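**Bilingual memoirs and the untranslated bits - gloss them or leave them?**

**evik_reads**
Hello all, and sorry in advance for the length of this one. I'm working my way through the July reading list (Tanner Lapointe's book of essays about growing up between French and English in northern Ontario) and I'm stuck on how I feel about the passages he leaves in French. My own French is grocery-store level at best.
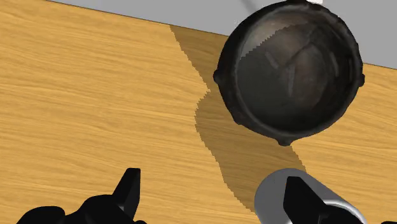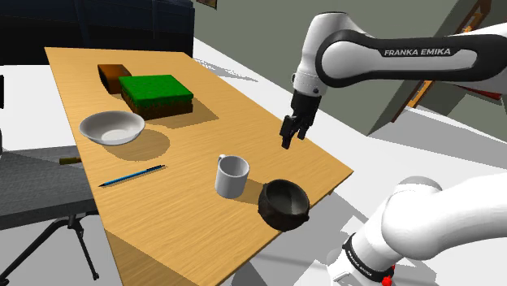
### The question, properly

**evik_reads**
In the chapter about his grandmother's kitchen there's a full paragraph with no footnote, no italics, nothing. I read it three times and got maybe half. Part of me felt shut out, and part of me thought, well, this is what he says school felt like for him, so perhaps I'm meant to feel a bit of it. Does a writer owe us a glossary? I'd love to hear from anyone who has read it in either language or both.

**milex**
Oh, I'm so glad somebody brought this up! I loved that paragraph, but I should say I grew up with the language, so I sailed through it and laughed out loud at the bit about the neighbour's coat. My husband (English only, bless him) skipped it entirely and still enjoyed the chapter. I don't think he owes us anything. He says in the introduction that he was made to translate for his parents at the bank and the doctor's office, and that he's tired of it - so a glossary would be asking him to go and do that job again.

**Soner**
I'm going to disagree a little, in a friendly way. The book is sold to English readers, with an English title and an English blurb. If the grandmother's speech is the heart of the chapter, then I missed the heart of the chapter, and I paid full price for it. A page of notes at the back wouldn't hurt anybody who doesn't want to look at it. My favourite edition of a similar memoir had 17 short notes tucked in behind the last essay and it didn't spoil the colour of the writing one bit.

**milex**
Fair enough, Soner, but who would write the notes? If it's the publisher, I'd worry they'd flatten everything into textbook French. Half of what she says isn't in a textbook. That's sort of his whole argument in the second essay, where the teacher corrects his vowels in front of the class.

**tosh**
I taught that second essay to an adult evening group, so here's how it went with real people. I had readers up to 60 and over, a few francophones, a couple of folks with Italian or Cree at home, and the rest English only. We read the kitchen paragraph aloud before anybody was allowed to look anything up. The English-only readers picked up a lot more from the rhythm than they'd expected, and one fellow said it reminded him of sitting under the table as a kid while his aunts talked. After that we looked up the words together. I wouldn't call it a barrier, but I'll admit it helped to have company. Alone at home with the book, I can see it being a slog.

**Soner**
That sounds like a lovely class, and I'd have signed up for it. It does rather make my point, though - your group had francophones in the room. They were the notes!

**tosh**
Ha, yes, all right, I'll give you that one.

**evik_reads**
This is all so helpful, thank you. I went back to the paragraph last night and read it out loud the way tosh described (the dog was very patient) and I did get more of it, especially the part where she's scolding him and he answers in English. I'd missed that he switches. Soner, I still wouldn't mind your page of notes. Milex, would you be willing to tell me what the line about the coat means? I've looked up every word and I can't find the joke.

**milex**
Happy to! It's a play on the verb, and it'll take me a few paragraphs to do it justice, so I'll send it to you in a private message after supper in case others are still reading.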